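Search reports Go

Kimo two-arm kit — progress report, January
From Geeta Tomar, for the Nirkska fund

We're really pleased with this month! The kit from Gomberg is fully set up and has now logged 1,317 practice runs, 423 of them on floor jobs with a brush and dustpan. Long handles were the big worry in our last report, and the newer grippers cope with them far better than the old pair did — I'd happily recommend them to the other teams.

Light litter is still the hard part. Wrappers slide about, and thin card tends to stick to the tiles. Garg is sending five softer brush heads on Monday, and we'd like to put 200 more runs through with those before we decide on the second kit. Spending is on plan.
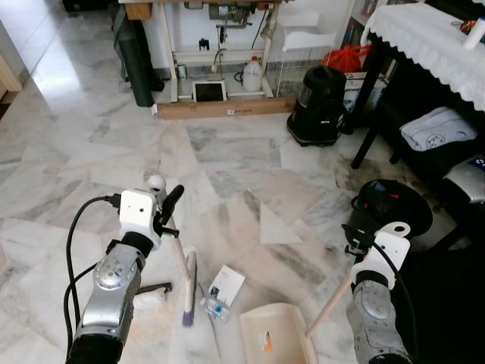 Kimo with brush and dustpan, card and wrapper on the marble floor.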